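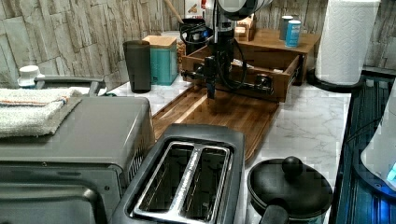

Naidoo Home Cooks Club – Members' Board

Print this page | E-mail this thread

Topic: Do you oil a new cutting board before you use it?

crumbcity51
Got a big wooden board for my birthday and I'm scared to touch it! My aunt says mineral oil, let it sit overnight, do it again. My roommate says just chop on it already. Who's right??

Ataahua Lowther
Your aunt. I did six coats on mine, one a night, and onions still haven't stained it. Stand it on edge while it soaks in or you'll have a sticky counter.

potluck_pete
Six coats is nuts, sorry. I did one coat 11 years ago and maybe a wipe every August when I remember. It's a board, not a boat.

Ataahua Lowther
And is it cracked, Pete?

potluck_pete
...a little. On one end. It adds character!

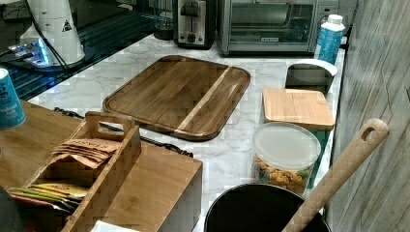

My real problem is smell anyway. Garlic gets in there and then my toast tastes like garlic. I've tried salt and lemon and it sort of works for a day.

Rangi Tomoana
Two boards, Pete. One for garlic and onions, one for fruit and bread. I paid $34 for my second one and I'd do it again. And please don't use olive oil on any of them, mine went rancid and stunk up the whole cupboard (my own fault, I was out of the right stuff).

crumbcity51
OK so first coat went on tonight, I'll stop at three and see. Roommate is already annoyed because she wanted to make salsa, lol

potluck_pete
Team roommate.

We use cookies to remember your login. Accept | Settings

Recent topics
Best way to store fresh ginger
Meltum skillet, worth it?
Potluck sign-up, 16th July
Lids that never fit anything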